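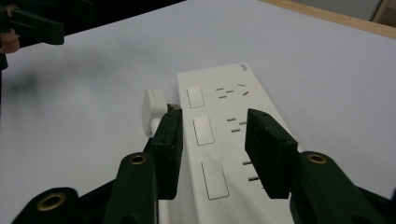 Teodor Pascu
Staff writer, Mamthorpe

24th August

I spent a good chunk of yesterday afternoon trying to get a plug into a power strip, and I was bad at it. I should say I was doing it with a pair of black gripper fingers in each hand, which is how the people at Valell teach their robots to do chores these days. You hold the grippers, you do the job, and a camera riding on each one records what the fingers are up to. Later on a robot arm with the same kind of fingers gets to learn from your good tries (and, if mine are anything to go by, learns to be patient).

Valell opened its teaching room in the old Skakgate building back in January, and I've been pestering them for a visit ever since. They started with folding and stacking. Now they've moved on to plugs, switches and cords, and that's what I got to try – one white power strip with rocker switches down its length, one chunky white plug, and a table.

It sounds like nothing! You and I do it in the dark behind the couch. But take away your fingertips and you notice how much they were doing for you. I could see the slots fine. What I couldn't do was feel whether the prongs had found them, so I kept pushing at an angle and shoving the whole strip sideways. The trick, I was told, is to steady the strip with one gripper and bring the plug in with the other, and to go slower than you think you need to. My coach for the day had a nice way of putting it: move like you're showing a little kid, and don't go back and fix things in a hurry, or the robot will pick up the fidgeting too.

The cord was the part I liked least. It has its own ideas. You line everything up, the cord gives a little tug, and the plug turns just enough to miss.

Valell wants 1,000 good tries at this one job before it trains anything on them. Six people share the work, and they swap out every 30 minutes so no one gets sloppy. Between tries they're supposed to move the strip and turn it a different way, so the robot doesn't just memorize one spot on the table. I forgot to do that more than once and got a polite cough from across the room.

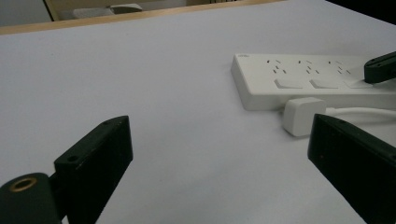

Why not just use a joystick?

I asked, of course. Valell does have a remote control setup, which it calls Asante, where you sit at a desk and steer the real arm from a few feet away. I had a short go on that too. It's great fun, but it's slow, and every little move of mine felt like it was going through a pair of oven mitts. The team still uses it for checking the arm and for jobs where they want the robot's own reach and speed in the recording. For plugs they like the hand-held grippers better, mostly for the pace. You can get through a lot more tries before lunch, and you don't tie up a robot while you do it.

Next on the list are the switches – pressing just the one you mean and leaving its neighbors alone. After that comes pulling the plug back out, which I'm told is harder than it looks. I've asked if I can come back for that one, and they said yes, as long as I practice.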